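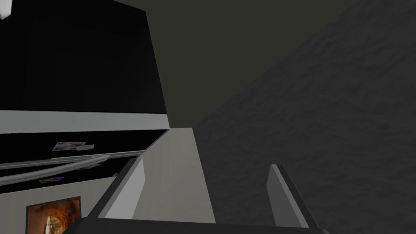
3.2 Household survey and storage records

Food storage records were collected in two districts, Garnstead and Ploltora. Of the 2,886 households contacted, 2,128 returned a complete diary. Each diary listed every item bought, where it was kept, and the day it was eaten or thrown out. Entries without a storage place were dropped before coding.

Items were coded by place of storage: refrigerator, closed cupboard, or open counter. Whole fruit and bread were the items most often left on the counter in both districts (Figure 2).
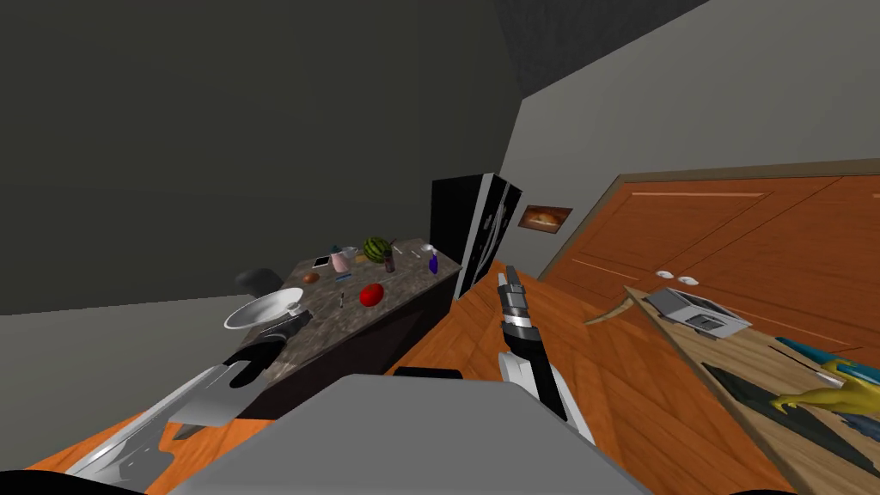 Figure 2. Mixed items on a kitchen counter, including a whole watermelon.

Waste was computed by weight for each storage class. Where a diary gave only a count, weights were taken from the Leltine table. Cut fruit was coded apart from whole fruit, following Butkienė's earlier scheme. The final sample for the counter class held 1,543 households. Diaries that changed storage place partway through were assigned to the first place listed.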